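ブロックで学ぶ「置く」と「伝える」 第3回配布資料
クンデルコム生活技術講座

第3回の内容

前回は、紙の上に図をかいて、相手に形を伝える練習をしました。今回は本物のブロックを使います。子どものおもちゃと思う方もいるかもしれませんが、基礎板とブロックは、位置、向き、順番という三つのことばを勉強するために、とても便利な道具です。

使うものは、灰色の大きな基礎板が一枚と、色と大きさのちがう小さいブロックです。ブロックは板の横に、ばらばらに出しておきます。

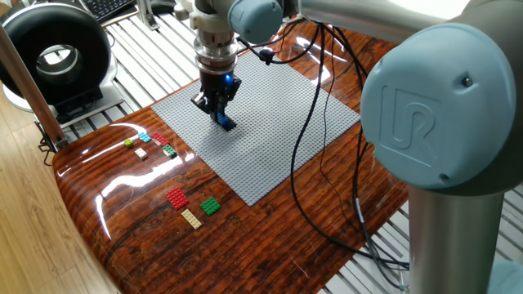
文・構成 ファーガル・ラファティ
校閲 ソーチャ・ラファティ(アーキットソープ教室)

1 ことばの約束

ブロックの上にある丸い出っぱりを、この講座では「ポッチ」と呼びます。英語ではスタッドと言います。大きさは、ポッチの数で言います。横に二つ、縦に一つならんでいれば「1×2」、横も縦も二つなら「2×2」です。「小さいの」「長いの」という言い方は、話す人の頭の中ではわかりますが、聞く人には足りないことが多いです。

色の名前にも注意が必要です。青、水色、緑、黄緑は、照明によって近く見えることがあります。始める前に、二人で一つずつ指でさして、名前を決めてください。私は初めのころ、日本語の「青」の広さがわからなくて、何度も相手を困らせました。ですから、この約束の時間は省かないでほしいと思います。

2 板の向き

基礎板は正方形なので、どの辺が手前か、すぐにわからなくなります。机に対して少し斜めに置くと、もっとむずかしくなります。手前の左の角を「出発の角」と決めて、そこから右へいくつ、奥へいくつ、と数えます。たとえば「右へ11、奥へ2」のように言います。途中で板を回したときは、必ず声に出して知らせます。

つやのある机と板では、天井の明かりが反射して、ポッチが数えにくい場所ができます。そのときは頭を少し動かして見るか、指先でさわって数えてください。

3 置き方

ブロックを板に合わせてから、上からまっすぐ押します。斜めに押すと、片方のポッチだけがはまり、反対側が浮いてしまいます。小さいブロックほど、はさんだ指が板に近くなるので、となりのブロックに当たりやすいです。先に真ん中、あとで外側、という順番にすると、指の場所に困りません。

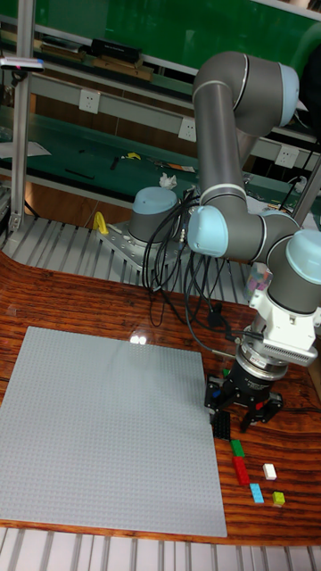

取る前の向きも大切です。ポッチが上を向いているブロックは、そのまま持って運ぶことができます。立っているものや横に倒れているものは、持ったあとで手の中で回すか、机の上で一度寝かせてから持ち直します。どちらの方法でもよいですが、伝える人は「寝かせる」も一つの作業として言ってください。言わないと、聞く人はどこで向きを直すのか迷います。

4 練習(二人組、約30分)

伝える人は、完成図を見ながら、ことばだけで指示します。手は使いません。置く人は、図を見ないで置きます。質問はしてもよいです。終わったら図とくらべて、ちがうところに付せんをはり、役を交代します。

ちがいがあったとき、だれが悪いかを話すより、どのことばで分かれたかをさがしてください。プレヴォフの教室では、「上」が問題になりました。板の奥のほうを「上」と言う人と、ブロックに重ねることを「上」と言う人がいたからです。この講座では、奥は「奥」、重ねるときは「重ねる」と言います。

5 次回までの課題

家にある小さなもの(ボタン、硬貨、クリップなど)を机に並べて、その並べ方を600字以内で書いてください。図はつけません。次回、となりの人がその文章を読んで並べます。クローニン版の練習帳を持っている方は、方眼のページを切り取って板のかわりに使えます。

片づけのときは、ブロックを板から全部はずして、色で分けずに箱へ入れてください。板は最後に、ポッチを上にして重ねます。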